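Left gripper reports closed when it isn't (bear-in-bag task)
Ticket opened by Farah Menon – 14 comments – 3 shares
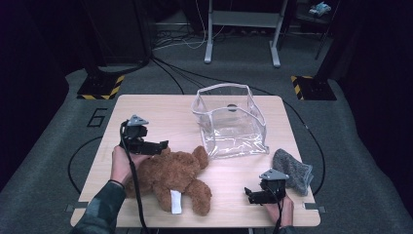 Since the February firmware, the left handheld gripper has been telling the recorder it is fully shut while I am standing there with its jaws wide open. The right one is fine. The right one has always been fine and I would like that noted in its file.

Setup: station 6, two handheld grippers, Wurus recorder, both cables straight to the box with no hub. Task is soft toy into clear bag, then sock into clear bag. The policy trained on last month's demos approaches the bear very nicely, closes its left hand on nothing at all, and carries the nothing to the bag with great care. It is doing what I taught it, according to the numbers.

What I expected: jaw width goes down when I squeeze, up when I let go.
What I get: jaw width goes down when I squeeze, stays down for a while, then jumps back up when it feels like it. Sometimes in the middle of the next grasp.

Steps to reproduce:
1. Zero both grippers on the calibration screen.
2. Squeeze and release the left one slowly, ten times. Looks perfect.
3. Start a recording and do the task at a normal human pace.
4. Open the width plot afterward and despair.

Already tried: restarting the recorder, restarting the box, swapping USB ports, a new cable from the Plasico drawer, rolling back the firmware (no change, so my first sentence may be unfair to the firmware).

Dewanti Govindasamy commented

Apology to the firmware accepted on its behalf.

Can you swap the grippers at the box end, left plug in right port, and record one short run? If the fault moves to the channel called "right," it's the gripper or its cable. If it stays on "left," it's the box. Please don't rename the channels while you're at it. We did that on the Hutapea job and it took two people two days to work out which hand was which.

Farah Menon commented

Swapped. Fault moved to "right." So it's the gripper. Channels not renamed, although I was tempted.

One more thing I noticed: it behaves as long as I keep my wrist flat. When I roll the hand over to get the jaws around the bear's head, the width sticks. When I roll back, it lets go. The bear is the worst item for this. The sock hardly ever sets it off, I think because I just pinch it from above.

Dewanti Govindasamy commented

That would be the magnet on the jaw slide. It's held in with one dot of glue, and when the glue gives up the magnet tips over in its pocket and the sensor reads whatever it likes. Your slow squeeze test passes because you do it with the gripper level, like everybody does, me included.

Take off the back plate (2 screws, the short ones) and poke the magnet with something plastic. If it rocks, that's our culprit. Don't use the metal tweezers. You will lose the magnet to the tweezers, then the tweezers to the other gripper.

Farah Menon commented

It rocks. It rocks like a loose tooth.

Re-glued, left overnight, zeroed again this morning. Ran 40 demos of bear then sock, with as much wrist rolling as I could stand. Width follows my hand the whole way on every one. Plots attached to the shared folder under "left fixed."

Which leaves the old data. There are 2,180 episodes from this station since the last calibration and I don't know when the glue went. Do I have to bin the lot?

Dewanti Govindasamy commented

No. Run the Celtard checker over them with the jump test on. It flags any episode where the width changes faster than a hand can move. Anything flagged comes out. The ones where it stuck and never jumped back will slip past that, so also pull every episode where the left jaw is shut for the whole second half. Look through those by eye. Tea helps.

For the sock-only episodes I'd keep whatever passes.

I've added "zero it, then roll it upside down and squeeze" to the daily check for all stations.

Farah Menon commented

Checker done. Nearly a third flagged, mostly from the last part of February, so the glue held out longer than I feared. Retraining on what's left plus the new 40.

Leaving this open until the new policy has had a go at the bear.

Status changed to: waiting on retrain
Last edited March 11, 2020
14 comments (7 hidden) – 3 shares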